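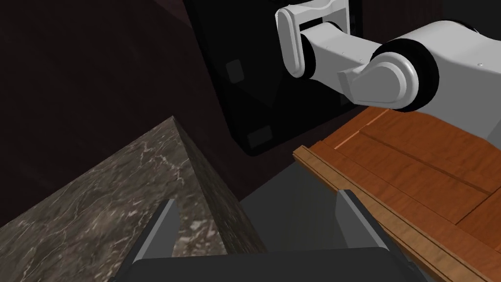
Costell two-arm kit, trial license, sim check before we buy
Checked by: Lejla Gashi, Aug 24, 2020

Gripper opens full width: OK
Gripper closes, fingers meet even: OK, slow tho
Arm-to-arm stop distance: FAIL. Set to 18 cm, stopped at 3. Ran it again, same
Arm clear of wood surface at rest: OK
Contact with stone block stops motion: OK
E-stop from the pendant window: OK
E-stop from keyboard: not tested, no key maped
Joint limits match manual: elbow no, see p. 26
Log saves after crash: OK

Do not sign off til stop distance is fixed. Rocío to call Costell, ask for the September build.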